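Restoring the Interior Sequences of a Regional Feature: Grain, Texture and the Limits of Cleaning

Thảo Tăng
8 May 2022
3 comments | 200 shares

3. Texture in the Estville print

The surviving print of Kang's only feature was found at the Tima cinema in Estville, where it had been stored with trailers and advertising reels. No negative is known. The print was scanned in August, and the first automatic cleaning pass was run on the Ploltex system at its default settings. Of the shots in the film, 998 went through this pass without manual checking. We then compared the results with the raw scan.

Most of the damage was ordinary dust and light scratching, and the software handled it well. The problems were in the interior sequences. In the kitchen scenes, fine detail in walls, cloth and furniture had been softened along with the film grain, and several surfaces looked as if they had been painted over.
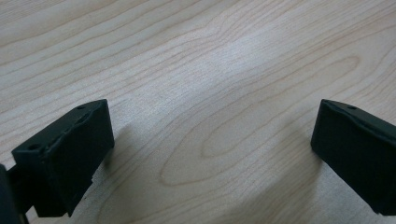
Figure 4. Wood surface with reflected light.

Cleaning tools of this type separate a picture into detail that stays put and noise that changes from one film frame to the next. Faint detail is at risk whenever the contrast drops close to the level of the noise. Pale wood is a useful case. In Figure 4 the tan grain lines are easy to follow near the oval figure, but they grow fainter in the bright band of reflected light. On the Estville print, tabletops lit from a window lost their lines in the highlights first, while the darker parts of the same tabletops kept them.

We lowered the noise setting for 700 shots and repaired the worst scratches by hand. This left more visible film grain than the distributor had asked for. Two test screenings were held at the Tima, and the lighter cleaning was kept for the final version. The sound track was treated separately and is discussed in Section 4.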